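## 4. Outsole Wear and Lace Failure in Daily Walking Boots

### 4.1 Participants and footwear

The field portion of the study enrolled 131 adults living in Citport and Clutbridge. Each participant received one pair of ankle-height walking boots from the Barnumis line, fitted in person, and agreed to wear them on at least four days of each week. Participants kept the laces and insoles supplied with the boots unless one of these parts failed. Replacement laces of the same length were mailed on request, and each request was logged with the reason given.

All boots shared one upper pattern. Two outsole compounds were used, a standard rubber and a harder rubber with a closer tread. Boots were assigned so that each town received both compounds in similar proportion. The compound was marked by a code inside the tongue, and participants were not told what the code meant.

### 4.2 Wear diaries

Participants filled in a short diary page on every day the boots were worn. The page asked for the main type of ground covered, the weather, the approximate hours of wear, and any pain, slipping, or damage noticed. Diaries were collected by mail at the end of each month. The final collection was completed in May and yielded 2,786 usable entries. Entries were removed when the date was missing or when the participant reported wearing other shoes for most of the day.

Hours of wear were reported by the participants themselves and should be read with care. Several diaries show the same number of hours on every page, which suggests that the figure was filled in from habit. These entries were kept for the damage counts and left out of any result that depends on hours.

### 4.3 Tread measurement

Tread depth was measured at the heel, the ball of the foot, and the toe, using a hand gauge with the boot held upside down in a padded stand. The heel was measured on the outer side, where most walkers wear the sole first. Each point was read twice by two staff members working separately. Where the two readings differed by more than the gauge allowed, the boot was cleaned again and both readings were repeated.

Visible wear was also scored on the Sotiropoulos scale, in which the sole is given a grade from 1 (tread edges sharp) to 6 (tread absent over the heel). The scale was drawn up for work shoes, and its wording was changed in two places to suit a walking boot. The grade for the toe was dropped, as toe wear in this group depended strongly on whether the participant drove to work.

### 4.4 Lace and eyelet failure

A lace was counted as failed when it broke, when its outer cover parted, or when the tip came off and the lace could no longer be threaded. Frayed laces that remained in use were recorded separately. Failures were most often reported at the second eyelet from the top, where the lace turns sharply before it reaches the hooks. Participants who tied their boots with a double knot did not report fewer failures than those who used a single bow. 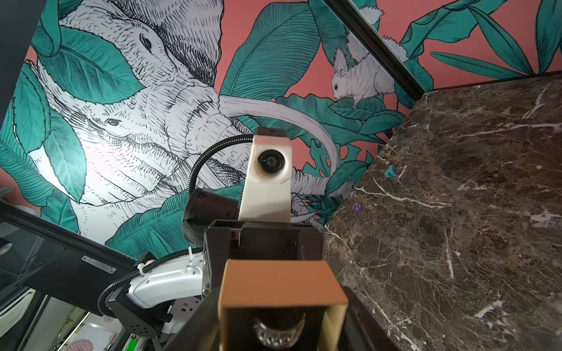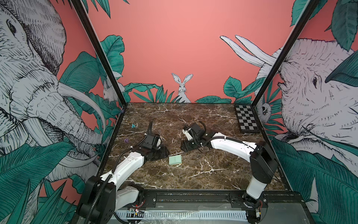
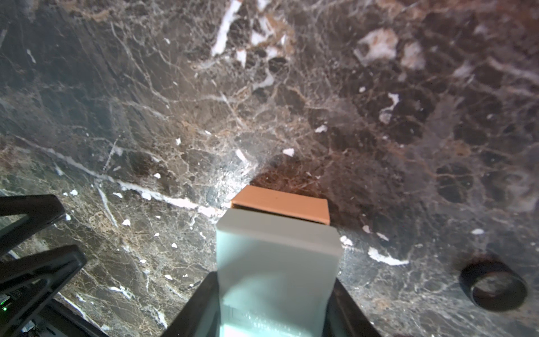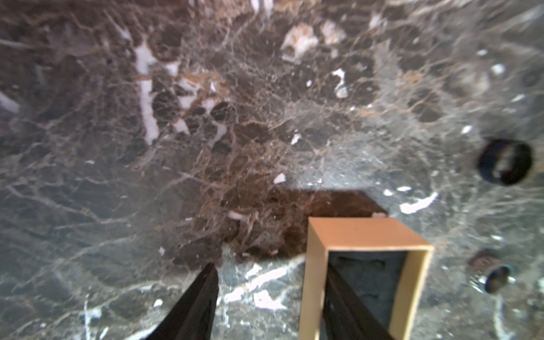 **Figure 3.** First, wall mural with elephant heads and tropical leaves; second, work surface with two robot arms; third and fourth, the marble surface at close range, with an open tan box in the fourth.

### 4.5 Missing boots and limits

Of the pairs issued, 77 were returned in a state that allowed full measurement of both soles. The remaining pairs were lost, given away, resoled by a local shop, or kept by participants who preferred to go on wearing them. Resoled boots were left out of the tread results. Their diaries up to the date of repair were retained.

The loss of pairs is unlikely to be even across the sample. A participant whose boots were comfortable had good reason to keep them, and a participant whose boots had split may have thrown them out. The wear grades given in Section 5 therefore describe the returned boots only. Measurement of these pairs ended in November 2024, and no boot was measured after that month.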